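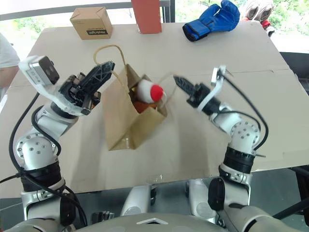 Fig. 4. Paper bag standing open on the packing table, with a white plush toy at the top.

Section 4: Packing soft toys in a paper bag

Now that your table is covered (see Section 3, and do take the time to get the cardboard flat), you are ready for the nicest part of the job, which is putting the toys in their bags. The Povgate packing kit comes with 40 plain kraft bags, and you are welcome to use your own if they stand up by themselves.

1. Open the bag all the way and push the bottom flat with your hand. New bags can be a bit stubborn, so give the corners a good press from the inside.

2. Stand the bag near the middle of the table with the opening facing up. A few creases in the front are perfectly fine, and so is a slight lean.

3. Fold any stray tags or ribbons in against the toy before you pick it up.

4. Lower the toy in with its feet first, holding the rim of the bag with your other hand. Let it settle by its own weight.

5. If the head or ears still poke out, leave them be! Pressing down hard bends the stuffing, and a toy that peeks over the top is a cheerful thing to be handed.

6. Slip the Zundus gift card down the side, printed face out.

Note: Toys taller than 30 cm travel better in the large Tirnar bag, packed in just the same way.

Caution: Paper bags tear easily when damp. Wipe up any spills on the table first, and never lift a filled bag by the rim alone. Put one hand underneath.

Caution: Keep staples and pins away from bags meant for small children. Use the paper tape from the kit.

When the bag is filled, go on to Section 5, Closing and labeling.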